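Does a desk-tidying service need 3,907 recordings? We asked the firm selling it

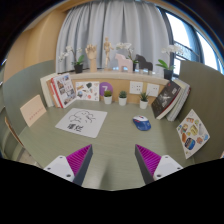 Kelemen wants offices to pay for desks that tidy themselves. Its service, Jukex, starts with staff using a hand-held gripper on ordinary desks, and the recordings are meant to teach an arm to do the same job later. The firm's product lead, who met us at the Brurkunport office in March, says the library stands at 3,907 recordings.

How many of those involve a mouse? "More than I'd like," she said. "It's the thing everyone has."

And the arm itself? Customers in Trerkton are on a trial of 17 desks. She would not give a success rate. "It depends what you call tidy," she told us, and I said the customer would probably decide that.

The price is 80 pounds a desk each month. I pointed out that a cleaner costs less and can also empty the bin. "We don't do bins," she said. "Not this year."

Potted plants are also excluded, according to page two of the contract. So is anything made of glass. Asked who pays when something gets knocked over, she said the wording was still with the lawyers.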